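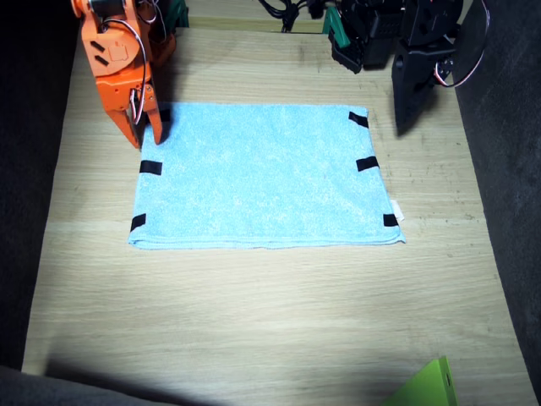 Jendport Technical Institute Opens Robotics Laboratory to Local Residents

The Jendport Technical Institute welcomed 223 visitors to its robotics laboratory in July for an open day devoted to machines that handle cloth. The program included live demonstrations with a pair of robot arms, two short talks, a hands-on session for school groups and a public question period with laboratory staff.

The open day was hosted by the Department of Mechanical and Electrical Technology with support from Semwal, a regional linen service company that supplies hotels and clinics. Doors opened at 10 a.m., and the final demonstration began at 4 p.m.

In her opening remarks, department head Reshma Rampersad thanked the families, teachers and employers in attendance and described the purpose of the laboratory's current work.

"Folding a towel is a task that most people learn as children and do without thinking," Rampersad said. "For a machine, cloth is difficult. It changes shape every time it is touched, and it hides parts of itself when it is folded. Our students are learning how to deal with that, and we wanted the public to see the work as it stands today."

The towel folding project is known within the department as Stosa. It began as a student assignment and was adopted as a laboratory project the following year. It is led by Hok-lam Chien, a senior instructor, with Yogesh Tomar and Shivam Yadav serving as student researchers.

Demonstrations took place at the laboratory's tabletop station, where two small arms, one orange and one black, are mounted above a wooden work surface. Staff used a light blue towel marked along its edges with black tape. Visitors were admitted in small groups so that all could stand close enough to follow the work, and Tomar gave a spoken account of each step while Yadav operated the station.

Tomar explained that the tape gives the students a simple way to compare one fold with the next. When the towel lies flat, the strips along its left and right edges can be seen from above. Once the cloth has been folded, the positions of the strips show where each edge has moved and whether the layers have shifted against one another.

"A fold can look neat from a distance and still be off," Tomar told one group. "With the tape, we can talk about which edge moved and where it went. It saves a great deal of argument."
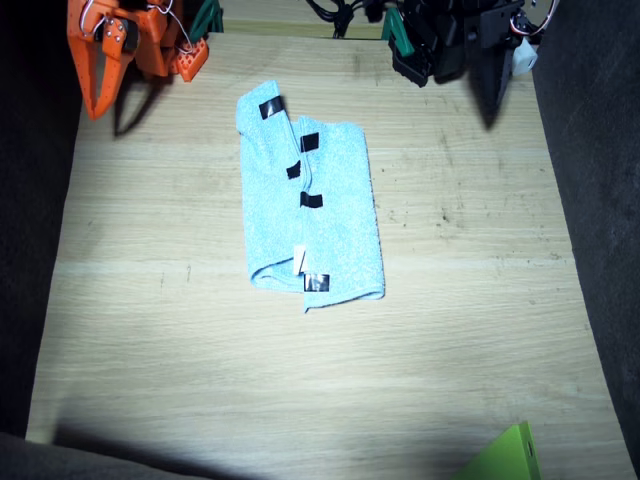
The light blue towel folded lengthwise on the work surface at the Stosa station.

Many of the questions from visitors concerned the choice of material. Chien said the department had worked with several types of fabric before settling on towels for public demonstrations. Thin cotton sheets wrinkle easily and tend to slide, he said, while heavier fabrics can be hard for small grippers to hold. Towels are familiar to everyone and offer a reasonable level of difficulty for students in their second year of study.

Chien also addressed the matter of speed. A trained worker folds a towel far more quickly than the laboratory's arms can, and he told visitors that the department does not expect this to change in the near future. The value of the project, he said, lies in what students learn about planning a movement, setting up a workspace, keeping careful records and finding the cause of an error.

"We ask students to write down every attempt, including the poor ones," Chien said. "An employer who hires one of our graduates should be able to trust that person's notes."

According to the department, students recorded 103 folding attempts in the term before the open day. The records are kept in a shared log and are used in class to discuss how a fold went wrong and what might be changed before the next attempt. Printed pages from the log were displayed in the hallway outside the laboratory, together with student drawings of gripper fingers and notes on earlier versions of the station.

The first of the two talks was given by Mamta Pandey, operations manager at Semwal. Pandey described the daily work of a commercial laundry, from sorting and washing through drying, folding and delivery. Large flat items such as sheets and tablecloths are already fed through machines at many laundries, she said, but workers must still separate items from a pile, find the corners and spread the cloth before it can be fed. Smaller items in mixed sizes call for even more handling.

Pandey said her company supports the institute in order to meet students who understand both machinery and the people who work beside it. She encouraged those in the audience who were considering technical careers to visit a working laundry before forming an opinion of the trade.

"Our employees have strong views about what a useful machine would do, and they are usually right," Pandey said. "I hope the students will continue to come and ask them."

During the discussion that followed, a visitor asked whether the technology would lead to fewer jobs at local laundries. Pandey replied that Semwal has no plans to install robot arms for folding and that any such decision would be discussed with employees in advance. Rampersad added that the institute's agreement with the company covers student visits, the supply of worn linens for practice and support for public events, and does not include the development of commercial equipment.

The second talk, presented by Yadav, concerned the student experience. He described the first weeks of the project, in which new members learn to fold by hand according to a written procedure before they are allowed to run the station. Students then practice placing the cloth, checking the cables and stopping the arms safely. Yadav said that he had entered the institute with an interest in automobile repair and had not expected to spend a year studying household linen.

Parents in the audience asked about the amount of mathematics required. Yadav answered that the coursework is demanding but that tutoring is available in the evenings, and that he had made regular use of it in his first year.

In the afternoon, students from Tuker Middle School took part in a hands-on session in the classroom next to the laboratory. Working in pairs, they were given a towel, a roll of tape and a pair of kitchen tongs for each student, and were asked to fold the towel without touching it with their hands. Each pair then wrote a set of instructions and exchanged it with another pair, who had to follow it exactly as written. Several sets of instructions were revised more than once before the session ended.

The school's teachers were provided with a printed lesson plan so that the activity may be repeated in the classroom. Copies are available from the department office on request, and a version in larger type can be supplied.

The question period at the close of the day dealt largely with the laboratory's plans. Chien said that students will next work on towels that begin in a crumpled state, a harder problem than starting with the cloth laid flat. The department also intends to compare results on new and worn towels, as repeated washing changes the thickness and stiffness of the fabric. Washcloths and pillowcases may be added later in the year if time allows.

Rampersad noted that the laboratory is also used for two regular courses, Introduction to Automation and Applied Controls, and that neither requires previous experience with robots. Evening sections of the introductory course are offered for working adults. Applicants who hold a certificate from a recognized trade program may be able to transfer credit, and are advised to speak with an adviser before registering.

The department plans to hold a further open day during the spring term. Schools and community groups that wish to bring a party are asked to contact the department office in advance, as space inside the laboratory is limited. The building is accessible by ramp and elevator from the north parking area, and visitors who require seating during demonstrations should mention this when booking.

Employers interested in receiving student visits may write to the office of the department head. Requests for the coming term will be considered in the order in which they are received.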